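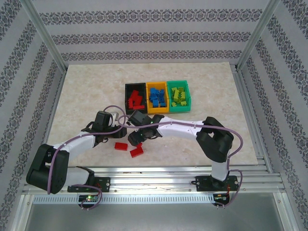

Dadenel green tea serum vs. Zollwood retinol: layering order and pH

tarnhollow
Posted October 30, 2020
I have been using the Zollwood 0.3% retinol at night for 46 days with no peeling. I want to add the Dadenel polyphenol serum. The Dadenel insert says to apply it to bare skin. The Zollwood insert says the same thing. Both can't go first. Which one gets priority?

pipette_b
Thinner product first. Dadenel is water based, Zollwood is in squalane. If you put the oil down first, the water phase beads up and you lose most of it to the towel.

Greyfen
Disagree with using texture as the rule. Retinol is the active with the better evidence, so it gets bare skin. Put the polyphenols in the morning under sunscreen, where an antioxidant has something to do.

pipette_b
Squalane does not need bare skin to penetrate. A thin water layer, left three minutes, is not a barrier. I agree that morning is the better slot for green tea, but the question was about order.

tarnhollow
Morning is taken. I use a 15% ascorbic acid then and would like to keep it.

Greyfen
Then you already have an antioxidant and the Dadenel is mostly redundant. What is the pH on it? The label on my old bottle didn't list one.

mossrow1185
I tested mine with strips, lot 128. Read between 5 and 5.5. The strips only resolve to half a unit, so don't quote me past that. Color was already light brown at opening. The previous lot was closer to straw.

pipette_b
Light brown is normal for a high polyphenol load. If it goes dark or smells sour, discard it.

Greyfen
Brown means oxidized catechins. "Normal" and "fine" are different claims. Floradlow ships theirs in an airless pump and it stays pale for months. Dadenel still uses a dropper.

mossrow1185
Floradlow also uses a lower percentage, so it would look paler at any age. You can't compare those two by color.

Greyfen
Fair point on concentration. I still wouldn't buy a dropper bottle.

tarnhollow
Plan for now: Dadenel first, three minutes, then Zollwood, every other night. Plain moisturizer on the nights between. I'll keep the bottle in the fridge.

pipette_b
Reasonable. Patch test the pair on the jaw for a few nights before doing the whole face. If it stings, drop the serum and leave the retinol alone so you know which one did it.

mossrow1185
Fridge is OK for the Dadenel. Mine went cloudy when cold and cleared at room temperature. Write the opening date on the base, the ink on the side wipes off.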